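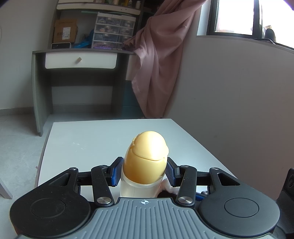 Too slow for the money, according to a reader who went to the March session at Rulton and wrote in before I'd even booked. Her line was that any two-finger hand tool can hold an egg shape if you give it long enough, and she'd want to see it work at lunch-rush speed first. Fair. Went anyway.

So - Cirnura open day, 2024-05-20, the Orstead site. Notes typed up on the train, sorry for the state of them.

**What it is.** Hand-held gripper, two fingers, blue textured pads on the tips. You hold the thing yourself and squeeze, the fingers close, and your moves get recorded so an arm can learn the job later. They call the whole package Mridha. The demo task is an egg-shaped piece and a cup. Pick up, place, let go. Sounds like nothing. Try it.

**Getting in.** Parking bad. Sign-in fast. Groups of 20 which is too many for one table, I was at the back for the first talk and saw mostly shoulders. Ask for the later slot if you go.

**Hands-on.** Best part by a mile. I got 38 tries over two turns (they keep a tally for you on a card, nice touch). First handful were awful. You want to grab the egg low and the cup rim is right there, so the fingertips hit the rim before they get to anything useful. Go in straight, close slow. After that it clicked and I stopped thinking about it.

Pads are good. Grippy, didn't feel like I had to crush anything. The squeeze is stiff at the start of the travel and then goes light all at once, and I overshot on that more than once. Wrist was sore by the end of turn two. Smaller hands than mine will struggle, there's only the one grip size and no sign of another coming.

**Build.** Solid. Big bare screws at the finger pivots, so you could take the arms off yourself without hunting for clips. Housings do pick up dust and show it. Ribbed plate across the middle. No wobble that I could feel in either finger, and these were units that strangers had been yanking on since the morning.

**The arm demo.** Short. The arm ran the same egg job from recorded turns, did fine, knocked one cup over, carried on. Slow though - the reader has a point there. I asked about speed and got "it depends on the task", twice, from different people.

**Price.** 370 a month to rent the kit, training not included, and the training is where they get you. Two-month minimum. No purchase option that anyone would put in writting.

**Worth the trip?** Yes, if you're thinking of renting. Skip the morning talk, get your name down for the tool early, bring your own lunch becuase the canteen shuts at one. For a kitchen or packing line that needs speed now I'd hold off.

Four out of five for the day. Three for the kit until they fix that squeeze.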